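Dye room notebook, Skidudthorpe
January 24, 2022

Madder again. I said I'd leave it alone until the weather warmed up and then Kanini turned up with a new bag of root from Jastska, so there went the morning.

Picking up from the last entry: the orange problem. We keep getting a very nice brick orange when what we want is red, and the old notes (mine, sorry, terrible handwriting) say "watch the heat" and then nothing else. So I watched the heat. Had the clip thermometer on the side of the big pot the whole time and also the glass one, and they don't agree with each other, they haven't since the glass one got dropped in the sink. I went with the clip one. If anyone wants to argue for the glass one, go ahead, but test it in boiling water first and write down what you got.

What I did. Root was soaked overnight in cold tap water in the lidded bucket. Poured off the first soak in the morning, brown and smelly, kept it in a jar because Angeliki likes it for the tan shades. Then 600 grams of root into the big pot in the mesh bag, covered well over, a spoonful of chalk, heat on at the lowest setting that stays lit. Bag 903 from the Jastska box, and I'm writing the bag number down this time because last fall we had one great bag and one lousy bag and no idea which was which.

Skeins were the Muli two-ply, mordanted with alum and cream of tartar before the holidays and left damp in a plastic sack in the cold cupboard. They smelled fine. I know some people insist you have to use them within a few days. I've never had trouble with leaving them, though I've never tested it properly either, so that goes on the list.

Side note on whites. I keep judging reds against whatever is lying around and it's a bad habit. A warm cream makes a red look cooler than it is, a bluish white does the opposite, and then I write "too orange" and it's the background talking. I want us to pick one white cloth and one cream one and always use those two, in daylight, on something dark. The gray is good for this. 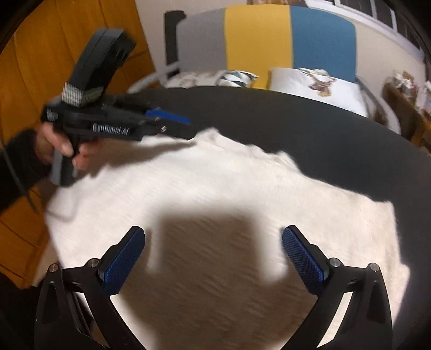

Why does the chalk make a difference here, when the books don't all mention it?

Our water is soft, and madder gives a truer red with some calcium in the bath. Books written in hard water country can leave the chalk out and still get red. Add it to the pot with the root, stir it in well, and keep the amount the same from batch to batch.

OK, back to the pot. First skein went in late morning. I'd planned to bring it up slowly over two hours and hold it just under the point where it starts to steam properly. It went a bit over once, when I was on the phone with the Stundham people about the June table, and I pulled the pot half off the burner until it came back down. Noting it in case this batch turns out brown at the edges. Didn't look that way when I lifted it, but wool lies when it's wet.

Stundham, while I think of it: they want to know by the end of next month if we're taking a full table or sharing. I said full. If that was wrong, somebody please tell me soon! They also want a short card for each color saying what it's dyed with and whether it fades. We have nothing on fading except the strips in the south window, and those got moved when the sill was painted, so we don't know how much sun they had. I'll start a new set this week with half of each strip behind cardboard.

Second skein, same pot, same bag of root, in at lunchtime. Softer color, as you'd expect, leaning coral. I like it more than the first one, to be truthful, and it'd be lovely as the contrast in the yoke pattern. Third skein is sitting in there overnight with the heat off and the lid on. Don't lift the lid. Don't poke it. I mean me.

Rinsing. I've stopped rinsing straight away and I think it's helping. Skein one hung for a couple of hours before it went anywhere near water, and much less color came off than in the December lot. Then lukewarm, no soap, squeeze, hang again. Soap tomorrow. The December skeins had soap right away and the sink looked like a crime show.

Also dug out the sample swatches to compare, and found that the tags on row 11 have come off, all of them, because we used the paper ones with the sticky backs. So row 11 is now a mystery row. There's one in it that is exactly the red I want, naturally. Punched Tyvek tags on string from now on, pencil only, tied and not stuck. I've put a roll of string on the shelf by the scales.

Then there's the question of dyeing things that are already knitted, which came up again over coffee. It's tempting. You skip all the skeining and you get something you can put on the table at Stundham right away. The trouble is rib. Anything thick and ribbed holds the dye back in the grooves, so you get dark ridges and pale valleys unless you keep it moving, and if you keep it moving in a hot bath you're felting it. A longer cooler bath might do it, with the piece soaked right through beforehand. I'd want to try it on a scrap first, something cream and fuzzy with plenty of texture, so any patchiness shows up.

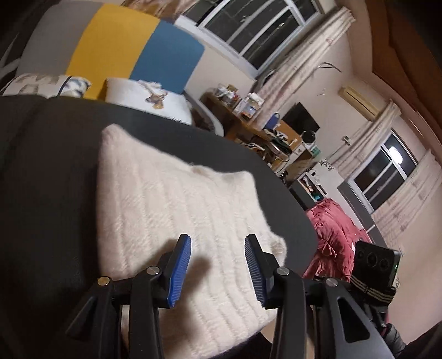

Angeliki thinks I'm worrying about the wrong end of it. Her view is that the mordant is where the streaks come from, and if the alum goes in evenly then the dye will follow it, rib or no rib. She'd put the piece in a cold alum bath for a whole day, turn it every time she walked past, and only then start on color. She also said to try weld before madder, since a patchy yellow can always be saved with a dip in indigo and a patchy red just looks like a patchy red. Fair point.

So the plan has changed. Cold alum first, weld second, madder when we know the answer. We need more weld though, the jar is mostly dust and stalks. Kanini, can you put it on the next Jastska order, and ask if they still do the cut tops instead of the powder? The powder gets through the mesh bag and I spend the next day picking it out of everything.

Jobs for whoever is in next:

Lift skein three, drain it over the pot, hang it on the far rail, no rinsing.
Save the bath, it has another pale one in it at least.
Spent root goes on the tray to dry, not in the compost yet. I want to try it again in June with a longer soak.
Check the clip thermometer against boiling water.
Descale the kettle.

Scales battery is low too. It was reading a few grams different each time I lifted the bowl off and put it back, which I noticed only after weighing the root. So take the weight above with that in mind. New battery is in the drawer with the gloves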